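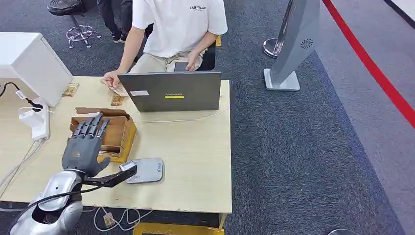

Five-fingered hand at the packing table, carton open, packets still on the table side.

Workshop tips: comparing hands and grippers on a small packing job

These notes cover bench trials of end effectors on one task: picking small packets off a table and putting them in an open carton. They apply to a home workshop as well as to a lab, provided the arm is already mounted and has a working stop button.

Set up the table first

Use a carton with the flaps folded fully back. A flap at half height will catch the knuckles of a five-fingered hand long before it bothers a two-jaw gripper, and the comparison then measures the flap. Tape the flaps down on the outside if they spring up.

Mark the carton corners with masking tape and put it back on the marks after every run. Do the same for the laptop. Janelle Malabanan lost most of an afternoon to a carton that had crept toward the arm a little with each drop.

Keep power strips and chargers on the side away from the arm's sweep. Give the arm cable one loose loop past the wrist, then turn the wrist by hand through its full range with the power off. If the loop pulls tight at either end, lengthen it before the first run.

Choosing packets

Wrapped snack bars are good test items. They are light, cheap, and slippery enough to show up a weak grip. Use the same brand and size for all devices. Replace any packet with a torn seam, as a torn one is easier to pinch.

Lay packets flat, long side toward the carton, with a thumb's width between them. For a second series, have a person hold each packet out over the table. Handover and tabletop picking should be logged separately.

Running the trial

Do 20 picks per device, then swap. Do not run all the picks for one device in the morning and all for the other after lunch; light on the table changes and the camera will notice. We alternate in blocks:

Skonell two-jaw gripper, rubber pads, 20 picks
Flastitz five-fingered hand, 20 picks
Rest 6 minutes, check finger temperature by touch with the drive off
Repeat in the opposite order

Count a pick as good only if the packet ends up inside the carton and stays there. A packet resting on the rim is a miss. Write down the kind of miss as well: slipped, pushed away, never touched, dropped early.

Settings that mattered for us

Closing speed had more effect than grip force. With the five-fingered hand, start the fingers slightly curled. From fully straight, the fingertips travel too far and push the packet ahead of them.

On the Skaltov controller the log buffer holds 2000 lines and then overwrites from the top. Our longest series ran to 1189 lines, so it fit, but save after each series anyway.

Wipe rubber pads with a damp cloth between blocks and let them dry. Do not use oil-based cleaner.

Result so far

The two-jaw gripper is faster on flat packets. The hand is better at handover, where the packet arrives at odd angles. Majdi Smadi is repeating the series with softer fingertips, and the figures will be added to the table on the Manalastas page in March.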